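Pundex opens hand-demonstration library for small-parts work

Pundex has released the first part of a task library recorded from people working with their hands at a bench. The set holds 684 demonstrations across 17 tasks, and is meant for teams that train two-arm robots on small parts and household electronics.

Recording was done at the company's Derlow site between January and April. Each operator worked seated at a table while a head-level camera logged the view down onto both hands. Joint positions for the fingers were estimated afterward and mapped to the Evik two-arm platform, which has a parallel gripper on each side.

Tasks that involve a remote control make up the largest group. They were picked for the grip problem: the case is slim and light, it slides when pushed from one side, and one hand usually has to hold it steady while the other works. Operators were told to use whatever grip came naturally. Pundex kept the failed attempts and labeled them separately.

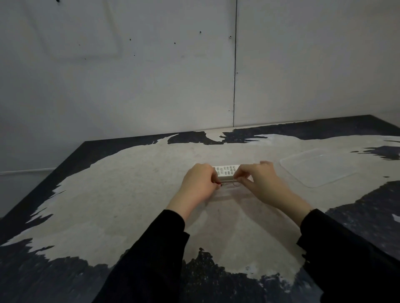
Remote operation for the second part

The next release will add demonstrations made by remote control of the robot itself. An operator moves a pair of small leader arms, and the Evik arms follow with a delay of around 15 milliseconds. Pundex expects to record 500 of these, using the same task list, so that the two methods can be compared on the same objects.

Hand recordings are faster to collect but carry no force data. Remote operation gives motor current and gripper width at every step — at the cost of slower, more hesitant motion, mostly from new operators.

Ramalho, which supplies the leader arms, will also publish its calibration procedure with the second part. The first part is available now to registered research groups. Commercial terms have not been set.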